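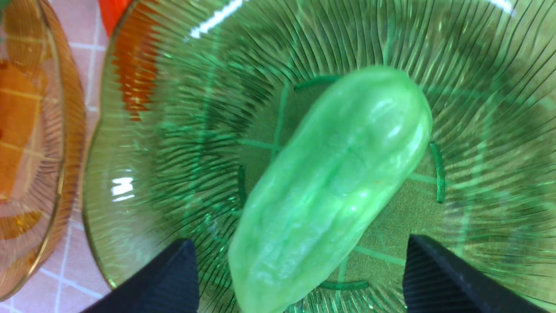 Lorby toy library to move into former post office

2024-02-08

The toy library in Lorby will move to the old post office on Isau Street in June, after the town council agreed a lease on the ground floor at its meeting this week.

The library has outgrown its present home, a pair of rooms above the swimming baths. It now lends nearly 2,000 toys, games and puzzles, and 485 families hold a card. Parents with pushchairs have to leave them at the foot of the stairs, and the larger items — ride-on cars, a play kitchen, the wooden train tables — have been kept in a garage on the other side of town and brought over on request.

The post office counter closed several years ago and the building has been used for storage. Under the lease the library will have the old public hall, the sorting room behind it and a small yard. The hall will be used for lending and returns. Toys will be cleaned and checked in the sorting room, which already has a sink and a goods door wide enough for the train tables.

Building work is to be carried out by Zariņš, a local firm, and will start once the stored furniture has been cleared. The front step will be replaced by a ramp and the heating repaired. The tiled floor is staying.

Pretend food is the most borrowed section, ahead of construction sets and jigsaws. Borrowers have asked for more fruit and vegetables from outside Europe, and the library plans to widen the range when it reopens. It would also like more puzzles with large pieces, for older borrowers as well as for small children.

A card will still cost 16 euros a year. Families may take 3 items at a time, as now, but the loan period will go up from two weeks to three. Cards already issued will carry over to the new address and do not need to be replaced.

The present rooms will close for the last two weeks of May for packing. Anything on loan at that point can be kept until the new premises open, without a late charge. The Pidari bus stops outside the post office, and there are two short-stay parking spaces in the yard next door.

Donations of toys are not being accepted until after the move.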